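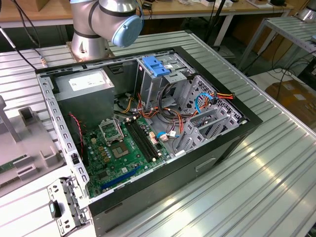 I've been putting off writing this one because I wanted to get some real miles on these shoes first. Well, I hit 300 last week, so no more excuses! The Rotlow Backlund has been my daily trainer since the snow cleared out and I've worn it for pretty much everything - easy runs, long runs, one very windy tempo along the Jelcombe levee, and a whole lot of walking the dog.

First impressions out of the box were so-so. They felt stiff, the tongue was bunched up weird, and my left pinky toe was not happy. I almost sent them back. Then somewhere in the second week the forefoot loosened up and I quit thinking about them, and that's pretty high praise from me. I'm picky about shoes. I once gave up on a pair after a single lap of the block.

The cushioning is on the firm side. If you like that marshmallow feeling you're going to hate these, plain and simple. I come from years of flat, beat-up trainers, so firm suits me fine, and my calves have been much less cranky in the mornings than they were all winter. The heel holds nicely too. I do the extra loop with the laces (old habit) but I tried a few runs without it and didn't slip at all.

My longest run in them so far was 18 miles out to Imden and back. I had a rough time of it from mile 14 on, but I blame the breakfast burrito for that and not the shoes. Feet were fine. One small hot spot under the arch, no blister, and I was in thin socks.
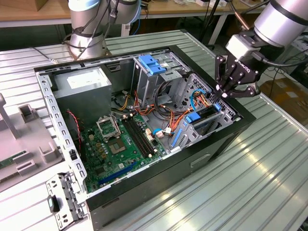

Do they run true to size?

They run a little short, so I'd go up a half size from whatever you normally wear, and maybe more if you have wide feet like my sister does.

Now for the gripes. The laces are terrible. They're slick and round and they came untied on me 2 times in one 5K, which is a lousy way to watch a good time slip away. I swapped them for an old flat pair and haven't had trouble again. The other thing is grip. On dry road and packed gravel they're great, but the painted crosswalks downtown after a rain had me tiptoeing like I was on a frozen pond. If you run somewhere wet, try before you buy.

Wear looks decent. The outside edge of my right heel is getting smooth (I land hard on that side and always have), and the mesh over the big toe is a tad fuzzy, but the midsole still has some life in it. I'm hoping to get through June and then retire them to yard work. My goal this year is 1,000 miles total and I'm a bit behind, so they'll be earning their keep!

Would I buy another pair? I think so, if I can catch them on sale. Full price is a stretch for a shoe that needs new laces on day one. The gray pair I've got hides the mud pretty well, though I hear a bright orange is coming and I'm already a little tempted. My next long one is the hilly route past the reservoir, so I'll add a note down here once I've seen how they do on the steep stuff.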